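Vorico Shared Premises – Kitchen and Amenities Meeting
Minutes, 12/25/25
Location: Paterson room, Clirville site

1. Previous minutes
Accepted without change. The action on the dishwasher inlet hose (work order 1591) is closed.

2. Benchtop layout
The meeting reviewed the counter against the layout adopted in June. Agreed that heating appliances stay grouped at one end and that fruit is kept on a plate. Dry goods have no assigned position at present. Options tabled were the shelf over the sink or the wall cupboard, with the cupboard preferred on grounds of depth.

Counter and wooden box:

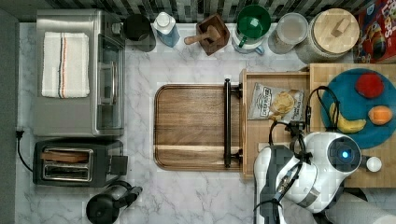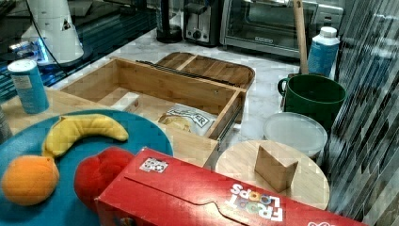
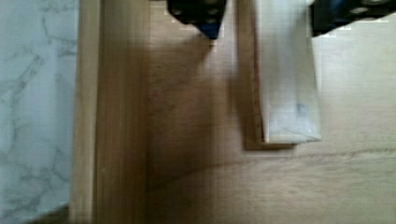
3. Snack storage
Proposal to limit the wooden box to sealed packets. Opened chips are to be clipped and moved to a lidded container the same day. Carried, 4 in favour, 2 against. The dissenting view was that a second container adds to the washing up and will end up on the counter anyway. The wording of the label was left to the Helport tenancy.

4. Cleaning
Crumb trays to be emptied weekly. Marble to be wiped with pH-neutral cleaner only – vinegar and citrus sprays are to be removed from the cupboard under the sink. Timber boards to be washed by hand, dried upright and oiled every two months. Food-grade mineral oil to be ordered through the usual account.

5. Power
Query raised on running the kettle and toaster oven from the same double outlet. Rating of the circuit to be confirmed with the electrician before any change to appliance positions.

6. Other business
Request for a second tea towel rail noted. Colour of the new bin liners deferred.

Actions: cupboard shelf to be cleared (Vorico); label and oil (Helport); circuit query (building services).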